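3.2 Condition of the beam engine and the governor

The Ilberg engine was built for a waterworks and was moved to the Petridis collection in January, when the pump house was closed. It is a single-cylinder beam engine with a separate condenser. The cylinder, the beam and most of the valve gear are original, but the governor is a later part made by the Flurine foundry. Before our study the engine had not run under steam for nearly 40 years, and the only written record of its last repair is a workshop book kept by Apostolos Balaskas.

According to this book, the governor was changed after the engine began to hunt, that is, the speed rose and fell in a regular way even when the load was constant. Balaskas believed that the balls were too light for the new spring. We could not confirm this opinion from the drawings, as the sheet for the spring is missing. We therefore took the governor apart, cleaned the spindle and measured the friction in the sleeve at nine positions of its travel.
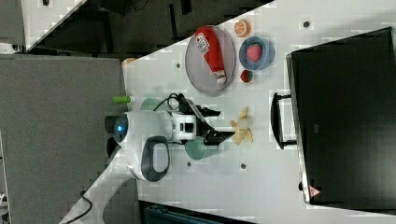 The friction was not equal along the sleeve. It was small in the lower half and increased towards the upper stop, where the bronze bush had worn to an oval shape. A worn bush of this kind holds the sleeve until the force of the balls is large enough to free it, and then the sleeve moves too far. The throttle valve follows the same movement. This behaviour agrees well with the hunting described in the workshop book — the weight of the balls may have had only a small part in it.

A new bush was turned in the Clitard workshop and fitted without any change to the spindle. The old bush was labelled and kept with the engine, in agreement with the policy of the collection. After assembly the governor was driven by an electric motor for 1000 turns of the spindle, and the friction was then measured again at the same positions.

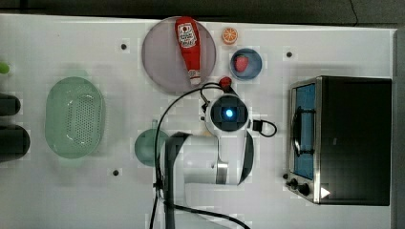 Figure 6. White robot arm above a white tabletop, seen from overhead.

In the second series the friction stayed almost the same from the lower stop to the upper one. The colour and the thickness of the oil film were also more even. We note that these results were obtained with the governor off the engine, so the vibration of the beam and the pull of the throttle linkage are not included. The behaviour under steam is treated in the next section, together with the leakage at the piston rod gland.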